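Washing and caring for club kit: what we learned this season

By Glenys Bright, kit officer, Brernlow Harriers

Every September I get the same handful of messages. The new vest smells after two washes. The number on the back has started to peel. The long-sleeved top that fitted in spring now fits a younger brother. I have looked after the club's kit store for long enough to have made most of these mistakes myself, and this item sets out what I do now. It is longer than my usual piece because the new order has come in and there are changes to how we lend and return things.

First, the order. The club has bought 200 new tops for the coming season, which replaces nearly all of the old stock. The supplier is Lusero, the same as last time. The junior sizes come up slightly small, so if your child is between sizes please ask for the larger one. Tài Quách has the sizing set at the clubhouse on training nights and anyone can try one on before they ask for it. Please do not guess from the label in a top from another club, as the sizes do not match.

Now the washing. Almost everything we issue is polyester, or polyester with a little elastane in it. Polyester does not soak up water the way cotton does, so it dries fast and feels light when you run. The drawback is that it holds on to body oils, and those oils are where the smell comes from. A top can look perfectly clean and still smell as soon as it warms up on your back. More detergent will not cure this and often makes it worse. Extra powder or liquid does not rinse out fully, it leaves a film on the fibres, and the film traps the next lot of sweat.

My own routine is simple. Kit comes out of the bag as soon as I am home. If I can't wash it that evening I hang it over the bath or the back of a chair. A damp top left rolled up in a closed bag overnight is the cause of most of the complaints I get, and by Sunday evening, after a morning race and a long drive home, a lot of bags stay zipped in the boot until the next day. Then everything goes in inside out, at thirty degrees, with a bit less detergent than the packet says. I wash running kit on its own, away from towels and jeans. Towels leave fluff on everything and zips catch in the fabric.

Fabric softener should stay out of it altogether. It coats the fibres and stops the material from drawing sweat away from the skin. If you have been using it for a while and your tops feel slightly waxy or seem to hold water, two or three plain washes with no softener will usually bring them round. The same goes for tumble dryer sheets.

For a top that already smells, soak it before washing. I use a bucket of cool water with a cupful of white vinegar and leave the top in it for half an hour, then wash it as normal. Wiremu Nepia prefers bicarbonate of soda and says it works just as well. Use one or the other. Mixed together they mostly cancel each other out and you are left with salty water. Never use bleach on club kit. It turns the white trim yellow and weakens the stitching, and we had to write off several vests last year for that reason. 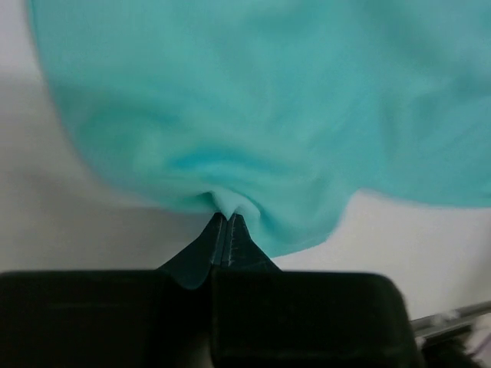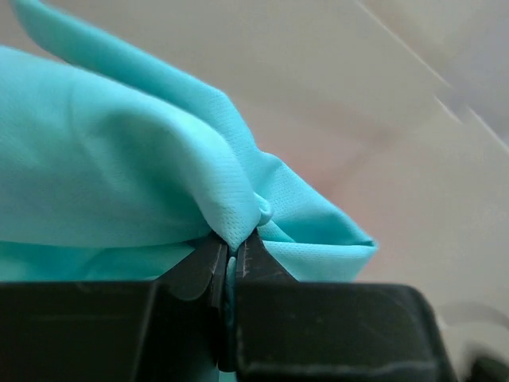
Drying comes next, and heat is the thing to watch. Elastane does not like it. A hot dryer will take the stretch out of cuffs and waistbands within a few months, and it is the main reason printed numbers lift at the corners. Hang tops from the hem with the pegs at the side seams, so that any marks from the pegs are out of sight. If you dry indoors, an airer in a room with a window open is better than a radiator. Kit dried slowly in a closed room can pick up a musty smell of its own, and people then blame the washing machine.

Strong sun fades bright colours. Dry things inside out if they are going on a line in summer, and bring them in once they are dry. A day or two makes no difference, but a top that lives on the line all season will look years older than the one next to it in the relay team.

Ironing is rarely needed. If you must, use the coolest setting, work on the inside and keep well away from the print. I have seen one club badge transferred neatly on to an iron, and the owner had to buy a new iron as well as a new top.

Fleeces and warm layers

These need slightly different handling. Fleece pills — it forms little bobbles where it rubs, usually under the arms and where a rucksack strap sits. Washing inside out helps. So does a slower spin. You can take the bobbles off with a fabric shaver, but go gently and lay the garment flat on a table first, because it is easy to catch a fold and cut a hole.

Fleece also sheds fibres in the wash, more when it is new. A fuller drum causes less rubbing than a half-empty one, so save up a proper load where you can. Some members use a mesh washing bag that catches the loose fibres. If you have one, empty it into the bin and don't rinse it in the sink.

Waterproofs are a separate matter. Do not wash them with ordinary detergent. Use one of the soaps sold for outdoor clothing, close all the zips, and rinse twice. When water stops beading on the outside and the fabric goes dark in the rain, the coating needs renewing. Some jackets can be revived with a short, low tumble, but check the label before you try it. The club has a bottle of reproofing wash in the store, and Jolene Te Moana will lend it out for the price of what you use.

Repairs

Please bring damaged kit back early. A pulled thread or a small split at the seam takes a few minutes to put right. The same split after another four races can mean the end of the garment. Bohumila Baláž runs the mending table on the second training night of each month and repaired 61 items for us last season, among them a good many shorts with lost drawcords. She asks that everything is clean when it reaches her. She also asks that people stop using safety pins through the same two holes every week, as the holes grow. Move the pins about, or buy a set of the small clips that hold a number by its own punched holes.

If you snag a top on brambles, do not cut the loop off. Push it through to the inside with a blunt needle and then stretch the cloth gently from both sides until the pucker settles. Cutting it leaves two loose ends and, sooner or later, a ladder.

Peeling numbers and badges can sometimes be pressed back down, but let one of us do it. Household glue sets hard, shows through and cannot be removed.

Changes to lending and returns

The lending book has moved to the shelf inside the store door. Write your name, the item, the size and the date, and cross the line out yourself when you bring it back. We are still missing 17 tops from last year. Most will be at the bottom of a wardrobe or in the car, so please have a look. No questions will be asked and there is no charge, however late they are.

Returned kit must be washed and fully dry. We can't dry anything in the store, and one damp top in a box will spoil the rest. Fold things loosely and leave them in the crate marked Returns. Please don't put them straight back on the shelves, as each item is checked before it goes out again.

The deposit on long-sleeved tops stays the same. Vests for juniors remain free to borrow for the season. Anyone who wants to buy their own can still do so at cost, and the order form is on the clubhouse noticeboard.

Old kit

The old stock has been sorted into two piles. Anything sound has gone to the school at Plorska, where the running club was sharing a few vests between everyone. The worn-out pieces have been taken for textile recycling. We kept back one of each design for the display cabinet, apart from the very first vest, which we have never been able to find. If you own one and would lend it, I would like to hear from you.

The new order leaves the kit fund low. The committee has agreed to put aside 1,000 pounds over the coming two seasons so that the next order does not come out of race entry money. A sale table at the Wongsuwan relays will help with that. We need good second-hand shoes, jackets and bags, clean and in working order — no single gloves, please. Bring them to the clubhouse on any training night before the end of the month.

Two last requests. Put your name inside your kit, on the care label and not on the hem, where the ink comes through. A laundry pen lasts longer than biro. And if you pick up a top after a race that turns out to belong to somebody else, wash it and drop it in the Returns crate. I will match it to its owner from the lending book.

The store is open from half past six until training starts. If you can't make that time, leave a note with Tài or Jolene and one of us will put your things aside.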